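Progress report to the Zamomach Fund, 4 Aug 2026
Baren Community Reading Project

Dear friends at the Fund,

It has been a busy and mostly happy July, and I'm glad to be able to tell you so. Of the 80 adults who signed up for the evening reading groups in spring, 62 are still coming, and a good many of them now bring a book of their own along – cookbooks, mostly, and one very thick history of canals.

The Pascual group has been slower to settle. We lost our tutor there in the second week and had to double up for a while, which was hard on everyone, but the new tutor has started and attendance is climbing again.

We have spent $159 of the supplies money, nearly all of it on large-print readers and pencils. The 40 workbooks from Zindico are still on back order.

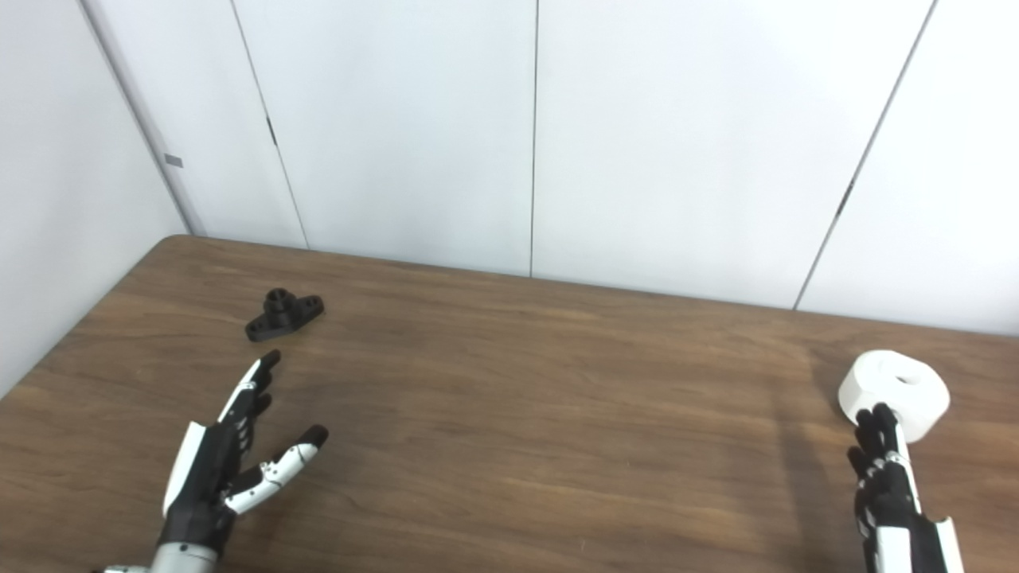 I would like to ask whether the unspent travel money could go toward a second evening in Pascual this fall. It would mean a great deal to the night-shift workers, who keep asking me.

With warm thanks,
Roswitha Hubmann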